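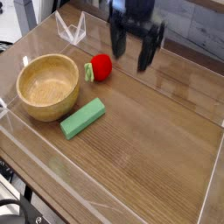 Visit to the Wutell open lab, Jirkedum

Last updated: 16th July

I went to Jirkedum because our own workshop will get a first robot cell in September, and I wanted to see how other people write their rules. The tour takes 50 minutes and costs nothing, but you must register by e-mail.

The table I liked most has clear acrylic walls, and the gripper works over it from above. The objects are very simple: a wooden bowl, a red plush apple, a mint-green block. Our guide told us that every new task starts with light or soft things like these, and heavier parts come only after 5 full days without a fault.

The house rules hang beside the door, on one page. I copied the ones that I want to use at home:

- No hand goes inside the walls while the arm has power, also not for a fallen object.
- Only objects on the task list may be on the table.
- 2 people must sign before the speed limit is changed.
- After any contact with a wall, the arm stops and the event is written in the log.

The log is kept in a program called Moment. I found it a little slow, but each entry asks for the cause and also for the person who restarted the arm — our paper form at Morsy has no place for this.

One thing I missed was a rule for cleaning. When I asked, the answer was "when it is needed," and for me this is too open.

The coffee was good and the parking is difficult. Take the tram if you can.

Contact: use the form on the visits page | © Morsy Workshop Notes | Back to top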